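Week 3 handout: pattern and scale
2 min read

I always start with colour, because you lot always do! Before you pick a wallpaper, pin up a sample and live with it for 17 days. Mine was the Vilard sprig (I still love it), and by February I'd gone right off the grey one.

Small repeats go quiet from across a room, so stand well back.

Small flowers on the walls, veined marble pattern below:
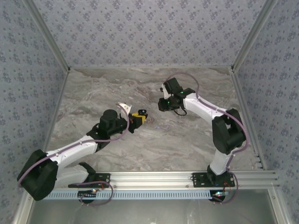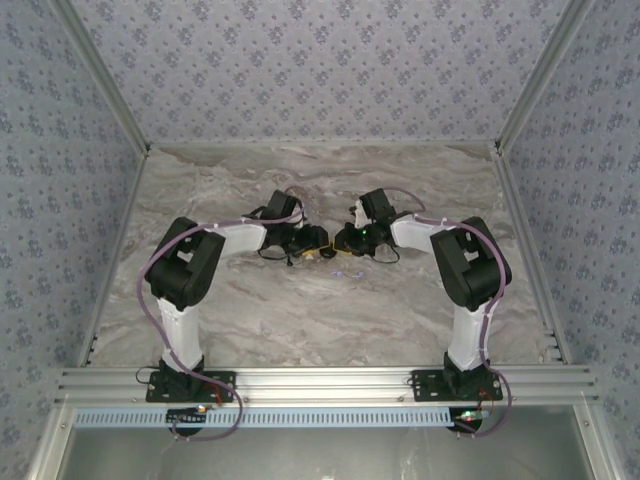

For next class, bring two samples, one busy and one plain. Offcuts are fine.

3 comments · 25 shares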